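Otow Cutlery: data card

Hand-held gripper demonstrations of putting spoons and chopsticks into an upright holder. Maintained by So-yul Song. Last edited 9 April 2018.

The set was recorded in homes with a two-finger gripper held by a person. No robot arm is needed for recording.
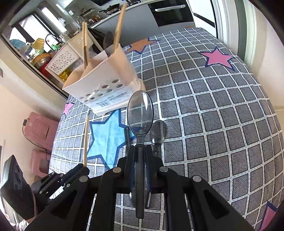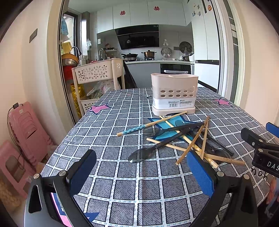
Views from the gripper camera. First: a spoon held by its handle. Second: open fingers, with spoons and wooden chopsticks in front of the holder.

What is in the set

169 demonstrations in 4 homes. One demonstration is one full clearing of the pile, from the first reach to the last release. Each comes with wrist video, finger opening width, and a six-value gripper pose for every video frame. Poses are relative to the first frame of the demonstration. There is no shared world frame between homes, so don't try to merge them by position.

The items are spoons and chopsticks. There are no forks or knives. Holders are open at the top and have holes in the front. The holder is not fixed down, and in a number of demonstrations it gets bumped and slides. We kept those.

Why we recorded it

Our earlier policy, Dristus, was trained on blocks and cups and did badly on anything thin. It would close on a chopstick near one end, and the stick would turn in the fingers before it got to the holder. We wanted to know if more human demonstrations of thin objects would fix that, or if the policy needed a separate step for choosing where to grasp.

Method

Both policies take the last two video frames and the current finger width. They output a short run of relative gripper motions. The plain policy, Nam, is trained on the demonstrations as they are. The second one, Kelleo, has an extra output that predicts the grasp point in the image and is trained on the same data with hand-marked grasp points added. Nothing else differs between the two, including the image size and the number of training steps.

Result so far

On a bench robot with the same finger shape, Nam and Kelleo did about the same on spoons. On chopsticks Kelleo was clearly better, mostly on sticks lying across other items. Both still fail when two chopsticks lie side by side and touching. The usual failure is picking up both and dropping one outside the holder.

We ran 27 trials per policy. That is too few to say much about single cases, and the per-trial notes should be read along with the totals. A longer run is planned for June.

Files

demos/ has one folder per demonstration
grasp_points/ has the marked points, same folder names
splits/ has the train and held-out lists
trials/ has the bench notes, one text file per trial

The held-out list is one whole home. If you make your own split, keep homes apart. Mixing them makes the numbers look much better than they are.

Known problems

Pose tracking slips when the gripper gets very close to a patterned cloth. Frames with a jump are flagged in the pose file with a 1 in the last column. The loader skips them by default.

Finger width was not calibrated again between homes. Treat it as good for open or closed and not for measuring thickness.

Clear plastic is hard to mark. Grasp points on spoons were placed on the handle whenever any of it was visible.

The first 1,000 frames of the oldest recording have the wrong clock offset. Use the corrected time file in the same folder.

Use

Research use only. Rooms in the background belong to the people who did the recording, and they agreed to release on the condition that no one tries to work out where they live. Report broken folders to So-yul with the folder name and the frame number.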